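Murham Allotments and Gardens list
Subject: Re: [murham-plots] Saving bean seed from the Carum row
Date: 19/07/2026

On the Carum beans, a plot holder on the lower path wrote:

> Mine have started to set pods and I'd like to keep some for seed
> this year. Do I leave whole plants alone or just pick round the
> best pods? Also, will they have crossed with the Tarkau runners
> next door? I only have 11 plants so I don't want to give up too
> many of them.

Leave whole plants if you can. Picking round a few pods works, but the plant keeps flowering and the seed pods take longer to fill. With 11 plants I would set aside three at the end of the row and eat from the rest as normal. Tie a bit of wool on those three so you don't strip them by mistake in August.

Carum is a French bean, so it won't cross with runners. It can cross with another French bean, though not often. Mine were next to Peng last year and of 93 seeds sown this spring, two came up with the wrong flower colour. I pulled those out.

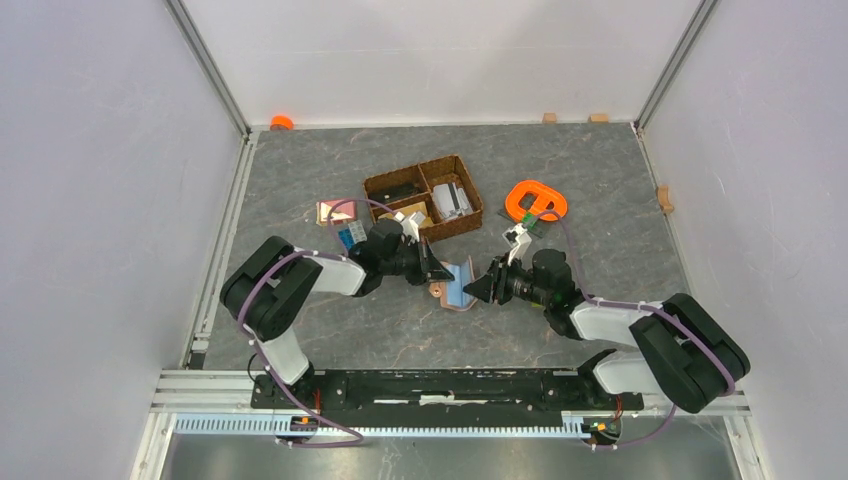
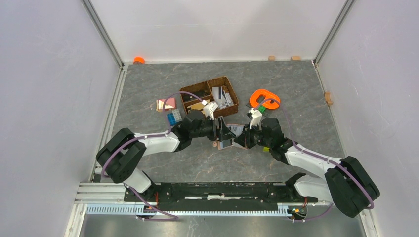
Let the pods go brown and papery on the plant. If we get a wet spell, pull up the whole plant and hang it in a shed with the roots on. Shell them when the pods crack easily, then leave the beans on a tray for another fortnight. A dry bean should not dent when you bite it.

Paper envelopes are fine for storage. I put mine in the freezer for a few days first to deal with weevil, but only once they are fully dry.

I have 13 Peng seeds left over if anyone wants a late sowing under cover. Reply off list please.

Plot 100, top gate end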